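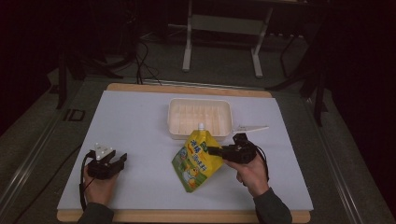 Spouted drink pouch and ribbed tray on a white board.

Spouted Pouches and Trays: Frequently Asked Questions

Which pouches do these answers cover?
Soft drink pouches with a screw cap on a spout at the top. Straw pouches and cartons are covered on the Esgate storage page.

Should pouches be stored upright or flat?
Either, if the cap is closed. Flat pouches take less height but slide over each other when the tray is moved. For trays that are pulled out daily, stand them up with the caps at the same level.

Does a ribbed tray make a difference?
Yes. Ribs lift the pouch slightly off the base, so a small leak runs into the channels. A smooth tray is easier to wipe and is adequate for dry goods.

How many pouches fit in one tray?
The Bromeo 1454 takes 16 standard pouches standing in 2 rows. The deeper 2214 takes the same number with room for larger caps. Do not force in an extra row -- side pressure works on the seam below the spout.

Can an opened pouch go back in the tray?
Close the cap fully, wipe the spout and refrigerate. Follow the time limit printed on the pack. Opened pouches go at the front.

The label is in a language I don't read. What should I check?
Look for the date and the volume, which are normally in numerals. Date order varies by country. If the contents are unclear, ask the seller for a translated ingredient list before serving the drink to anyone with an allergy.

How do I clean the tray?
Warm water and dish soap, with a soft brush along the ribs. Translucent plastic can cloud if scrubbed with abrasive pads. Let it drain upside down.

Who answers questions about tray sizes?
Kamarul Chong, Wednesday mornings, through the contact form. Include the tray number molded on the underside.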